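Keeping Exits Clear in an Apartment

Most of what gets people out of an apartment fire is done ahead of time, and it costs very little. These are the habits we suggest to tenants at Cekstead.

Test each smoke alarm once a month with the button. Replace the unit when it reaches the date printed on the back. Vacuum the vents while you are up there.

Keep bedroom doors shut at night. A closed door slows smoke and heat.

Know two ways out of every room. If a window is one of them, open it now and then so it does not stick. Paint is the usual cause.

Leave the path to the front door bare. Shoes, strollers and bags should have a shelf or closet of their own. Keep the keys on a hook at a height children can reach.

Space heaters need 3 feet of clear floor on every side. Plug them straight into the wall.
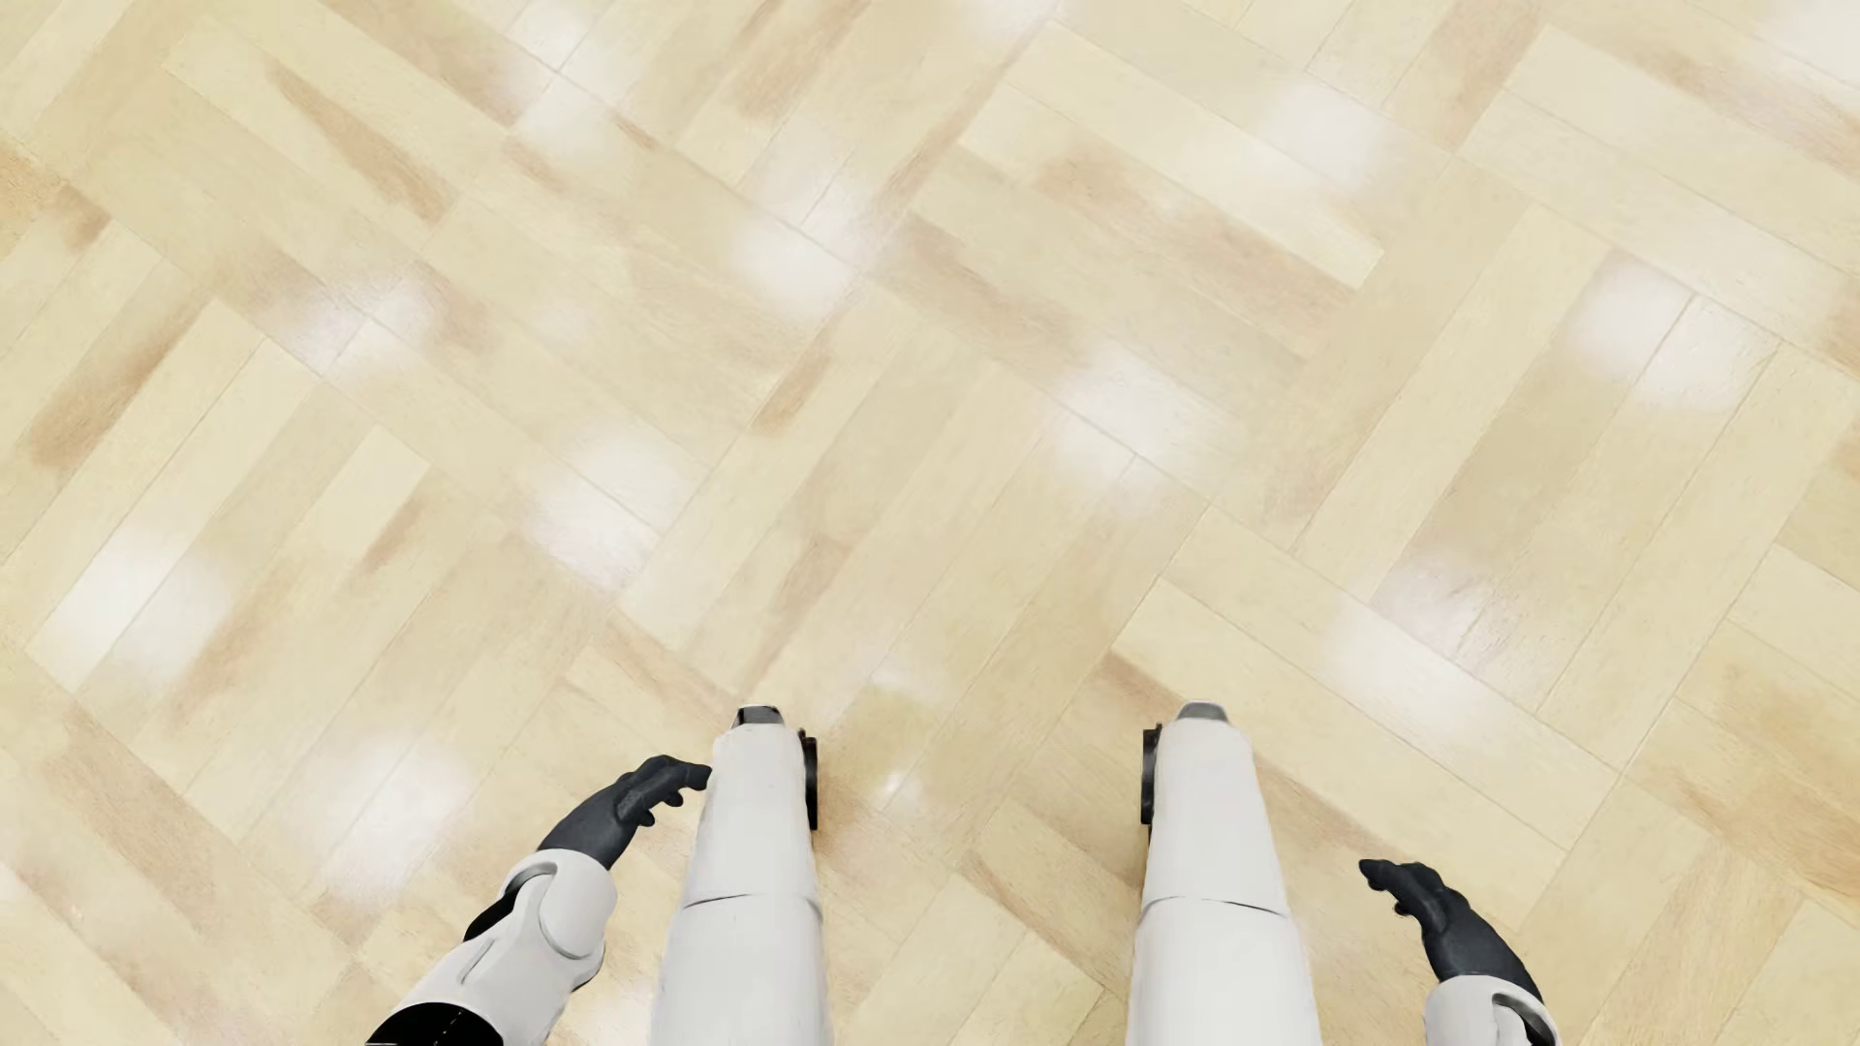 Credit: Eduardo Morais / Cekstead

Walk the route in the dark with everyone who lives there. Time it. If it takes more than about 2 minutes, look for what slowed you down. Throw rugs are a common problem on wood floors, so tape down the edges or roll them up.

Pick a meeting place outside, such as a mailbox or a tree across the street. Call 911 from there. Do not go back in for pets or papers. Tell the firefighters who is missing and which room they sleep in.

Tips compiled by Ayantu Dinsa. Updated in May.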